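Plumska modifica el acabado de sus tableros oscuros a partir de enero

24 de octubre de 2024

El fabricante de mobiliario Plumska sustituirá en enero el barniz al disolvente de sus tableros oscuros por un aceite de base acuosa. El cambio afecta a las series Carkano y Lumska, destinadas a comedor y a puesto de trabajo. Las medidas y los herrajes se mantienen.

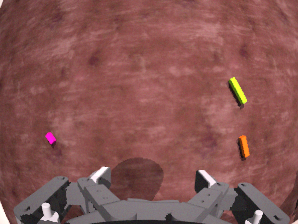

El nuevo producto, suministrado por Akgül, se aplica en dos manos, con lijado intermedio y un tiempo de secado de 12 horas entre ambas. Según la ficha técnica, el tablero puede embalarse a los siete días de la segunda mano. El procedimiento anterior exigía cabina con extracción forzada, requisito que desaparece para las piezas de la serie Lumska.

La responsable de acabados, Ghizlane Bennani, señala que el tono final depende más de la absorción del soporte que de la cantidad aplicada. «En maderas rojizas el aceite acentúa las diferencias entre zonas. Quien busque un color uniforme debe pedir muestra antes de confirmar el pedido», indica.
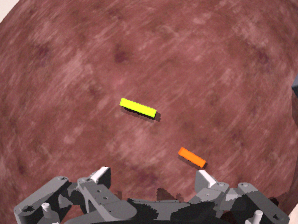

Mantenimiento y reparación

El aceite admite reparación local: se lija la zona en el sentido de la veta, se retira el polvo y se aplica producto con un paño sin pelusa. El exceso debe recogerse antes de que empiece a secar. La resistencia al alcohol es inferior a la del barniz, por lo que la empresa desaconseja los limpiadores que lo contengan.

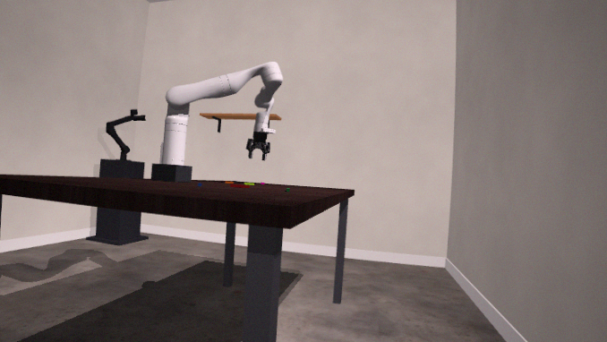
Mesa de madera oscura y estante de madera marrón claro en la pared del fondo. Imagen generada por ordenador.

La garantía de acabado queda fijada en dos años para uso doméstico. No cubre cercos de vasos, quemaduras ni decoloración por exposición directa al sol. Los tableros barnizados ya entregados conservan sus condiciones de compra. 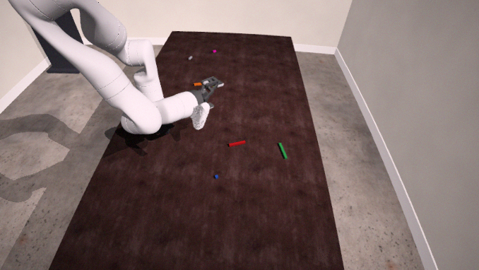 Tablero rectangular alargado de tono pardo rojizo y superficie moteada. Imagen generada por ordenador.

Las existencias con el acabado anterior se venderán con la referencia actual hasta agotarse. Los distribuidores recibirán las nuevas fichas junto con la tarifa de enero.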